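Usteck Long Tray, Open Top
Item 900-L | Orange-yellow

We love this little box! It's the Long Tray from Usteck, a shallow open rectangle that we first brought in last October for people who string their own necklaces, and it has turned out to be handy for all sorts of small stuff (hair ties, pens, charging cords, you name it).

There's no lid to hunt for, so a bracelet goes in at night and comes out in the morning with one hand. The low sides let you see everything at a glance, and the color is so cheerful that you won't lose it under a pile of mail. Beads look great against it, especially whites and grays.

Wipe clean with a damp cloth. Keep out of the dishwasher, please! Ships in a plain carton, 40 to a case for shops and craft rooms.

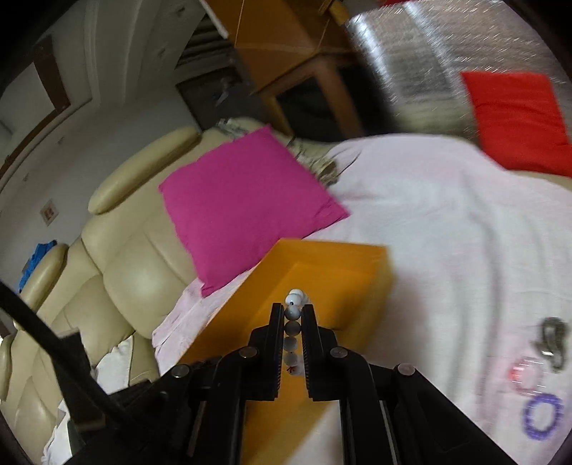 Long Tray in orange-yellow, with a strand of round beads in white and gray tones. Beads not included.

Also in this line: Moseck Ring Dish, Pacheco Thread Box

Questions about case orders? Ask for Csenge Lengyel at the Grosodley shop.

Page updated 03/06/2026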